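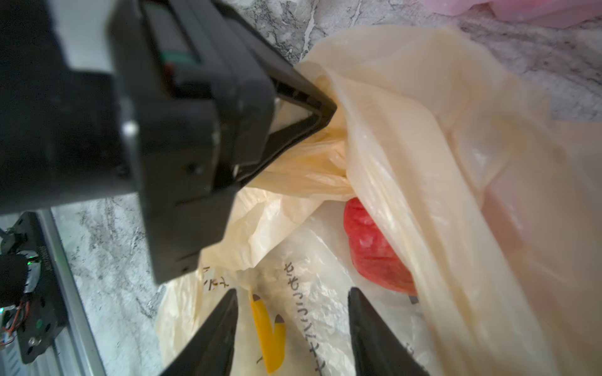
PRESS RELEASE

For use from August

"REUSABLE" IS A WORD ON A BAG, SAYS HOUSEHOLD GROUP

Plunen asks shops to show their working before they sell us another carrier

Plunen, the household waste group, today publishes The Bag Under the Sink, a short report on what happens to thin plastic carriers once the shopping has been put away. It finds plenty of good intentions and very little proof.

The group asked 400 households to keep a bag diary for 40 days. They wrote down each carrier that came into the kitchen, what it was used for next and when it was thrown out. Of those taking part, 93 per cent said at the start that they "always" reused their bags. The diaries tell a different story. Most carriers were used once more, usually as a bin liner, and a good many went straight into a drawer or inside another bag and stayed there until the diary ended.

Eluned Rees, who wrote the report, said: "People told us they reuse everything, and I believe they meant it. Then we read the diaries. A bag stuffed inside another bag has been stored. I don't see how a shop can put that down as a saving."

The report is cool about several popular ideas. Folding bags into triangles takes time and did not lead to more of them going back to the shop. Hanging holders, including the Erka wall tube which Plunen bought and tried for itself, kept the worktop clear but made it easy to forget how many bags were in there. Colour coding, with one colour for fruit and vegetables and another for everything else, lasted less than a week in most homes.

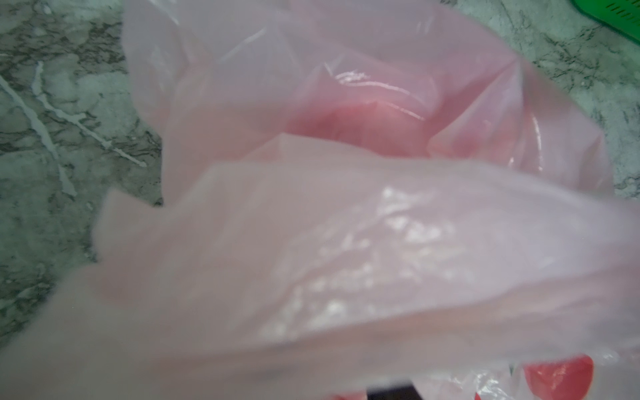
Bag Notes, Issue 7, page 2

Plunen also questions claims made about pink and other tinted film. Leif Holst, who looked after the sorting trials, said he had been shown leaflets calling coloured bags "just as easy to recycle" as clear ones.

"I asked three suppliers for the figures behind that," he said. "One sent me the same leaflet again. The other two have not replied. They may be right, but I would like to see it written down by somebody who isn't selling the bags."

Nor does the group spare its own side. An earlier Plunen campaign gave out 1,000 cloth bags and called it a success on the day. No check was made on whether they were used. The report says this should not happen again, and that future giveaways will be followed up or dropped.

Plunen is asking shops to:

-- print on each carrier how many uses it is meant to last, and say how that was tested
-- let customers carry loose fruit to the till without a bag
-- stop using the word "reusable" on film too thin to carry a full load twice

Wyn Bowen, who runs the group's advice line, said callers mostly want to know what to do with the bags they already have. "Use them until they split. Shake the crumbs out first. I haven't got a cleverer answer than that -- and I'd be wary of anyone charging you for one."

ENDS

Notes to editors

1. The diary households chose to take part. They are not a fair sample of the country and the report does not treat them as one.

2. Plunen takes no money from bag makers or from shops.

3. Copies of the report and blank diary sheets are available from Trefor Parri in the Plunen press office, 9 a.m. to 4 p.m.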